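Spare Me the Celebrity Baby Countdown

May 23, 2023

Another season of Barbier has wrapped, and right on schedule one of its couples has found a way to stay in the news until the next one. They're expecting. We know this because they told us, then told us again with a ring light, and then sold the nursery colour to a magazine before anyone had bought a tin of paint.

I have nothing against babies. I have a lot against the baby announcement as a product launch, with a teaser on the Friday, a "surprise" reveal on the Sunday and a discount code by the time most of us have put the bins out. The code in this case was for Nallow, a sleep spray for infants. The infant is due in June.

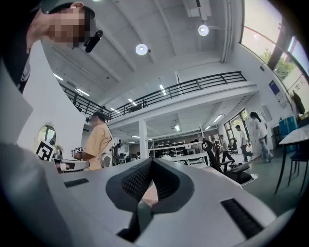 The usual defence is that fans asked for it. Did they? I went back through the comments on the reveal post, or at least the first 849 of them, which is more than any grown adult should read before lunch. Plenty were hearts. A good many were from people trying to sell handbags. The rest were mostly viewers wondering whether the couple were still together, given that he spent half the season living in a different house.

That's a fair question, and it's the one the whole circus seems designed to drown out. Two months ago the gossip was all about separate lawyers. Now it's all about prams. Maybe they patched things up. Maybe they didn't. I'd only point out that the publicist who wouldn't return a call about the first story was very chatty about the second.

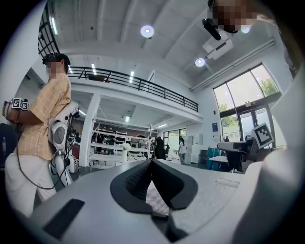 The Couch Sceptic

Then there's the money. Tickets to the "intimate" baby shower at the Rarkport Hotel were going for $800, with 100 places set aside for the public. Intimate! I've been to weddings with fewer people and better manners. For that price you got a glass of something fizzy, a tote bag from Porkik and the chance to stand behind a rope while somebody semi-famous cut a cake.

I'm told a share goes to charity. How big a share, and which charity, was missing from the invitation, and it's still missing from the website. If you're proud of a donation you generally put a number on it. 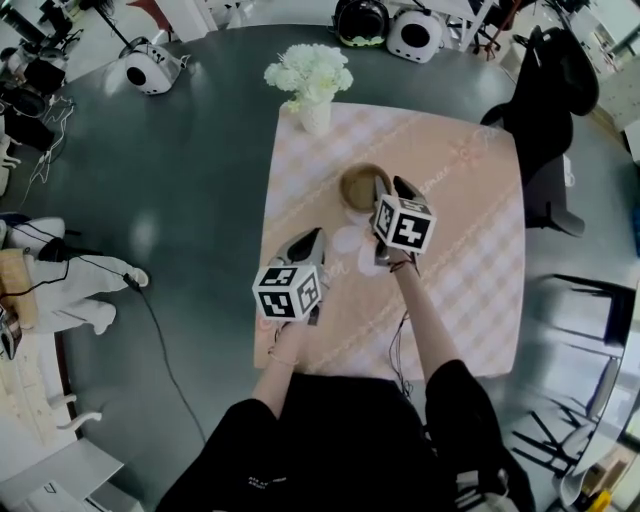 What bothers me most is the kid. An adult who signs up for reality television has read the contract, or had the chance to. A child who has a sponsored account before it has a name hasn't agreed to anything, and will one day be 15 and able to search for all of it. The network says it takes family privacy very seriously. It also says the birth will be a two-part special.

People tell me to lighten up, it's only telly, don't watch. Fine, I mostly don't. But I didn't have to watch Barbier to hear about this pregnancy. It was on the radio in the car, and it was on the little screen at the petrol pump, wedged in between the weather and an ad for meat pies.

So I won't be guessing the name or voting on the middle one. If they're happy, good luck to them, and I hope the baby sleeps, with or without the spray. I'd just like to hear about it less, and I'd like to know where the $800 went.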